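I'd been meaning to get out to Praltstead since June, when Mei-kuen Mok first wrote to say the Skovine people were happy to have visitors, and I'm so glad I finally made the trip – even if the bus dropped me at the wrong end of the industrial estate and I arrived rather pink in the face.

Shu-fen Yen met me at the door with a cup of tea (bless her) and took me straight through to the room where they gather their examples. I had pictured one big clever machine. It's more like a craft morning, with several tables going at once and a low murmur of people talking each other through a grasp.

The way Shu-fen explained it, a person guides the gripper through a small job, picking something up or turning it round, and the whole go is saved as one example. Then they shift things a little and do it again. They had 4,000 saved when I visited, and 129 of those had been done that week. Patricio Huenchumán looks after the sorting, and he told me he throws out more than people expect, mostly goes where the person changed their mind halfway. He'd like to keep a few of the muddled ones. Feng-yi Fang would not, and I gather this has been argued over many a lunch!

What I liked best was how ordinary the objects are. They want the system to learn from the sort of thing you'd find in anybody's craft cupboard, glossy packaging and all,
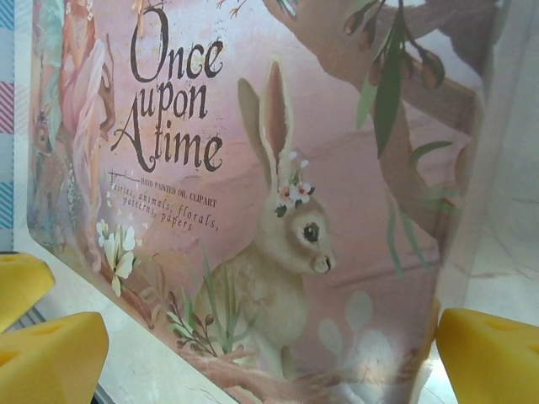 and Patricio said shiny wrapping is a favourite of his for exactly that reason, as the glare changes with every small turn and the colours wash out in patches. He could have gone on about reflections all afternoon, and I would have let him.

They let me have a try before I left. I managed nine goes, and Feng-yi kindly said she'd keep most of them. The next visitors' afternoon starts at two, and Mei-kuen is taking names.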